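Spent the morning on the wicker. We've got baskets all over the house and they were all grubby, so I did them in one go. Notes as I went.

First job is the dust. A dry paintbrush gets into the weave, a cloth doesn't. I used an old one-inch brush from the shed and knocked the bristles out over the sink between baskets.

The hoover is fine for the bottom if you put the small nozzle on. Keep it off the rim. I pulled a strand loose on the log basket last year doing that and it has never gone back properly.

The log basket is the oldest thing here. It came with the house and has 1978 pencilled on the base, which could be a date or a price code, no idea. Bark everywhere. Took it outside and banged it.

Washing: warm water, a drop of washing-up liquid, cloth wrung out hard. I use the Nakstead one because it's what the shop has. Go along the strands and wipe again with plain water.

Don't soak them. I did that once with a bread basket and the bottom sagged.

Drying is the slow bit. Upside down on a rack, back door open. It says 7 hours in the Mofokeng leaflet that came with the big hamper. I've found overnight is safer -- the corners hold water longer than the sides.

Two had loose ends. Wood glue on a cocktail stick, peg over it, leave for about 5 hours. One of the pegs stuck. Had to trim the glue off with nail scissors.

Pale ones next. They've gone yellow on the side facing the window and there's not much to be done about that. They hold onions, so I've turned them round and left it.

Dark wicker is harder to judge than pale. You can't see the dirt down in the weave, only feel it. The braid round the top is the worst for holding fluff, so I go over every twist with a dry toothbrush before any water goes near it.

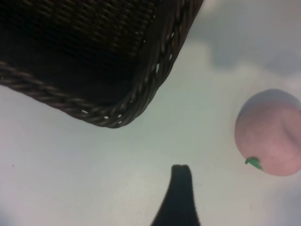

Iltance replied that furniture polish brings dark wicker up nicely and saves all the fuss with the toothbrush. I've tried polish. It went tacky in the warm weather and picked up more dust than before, so I'm sticking with the brush. Might be different with a better polish.

Someone else asked about linseed oil. Very thin coat, on a rag, and only on wicker that's gone brittle. Lay the rag out flat outdoors to dry afterwards, don't screw it up and bin it, they can catch fire.

Still to do: the picnic hamper, which has leather straps and needs them taken off first. That can wait until July.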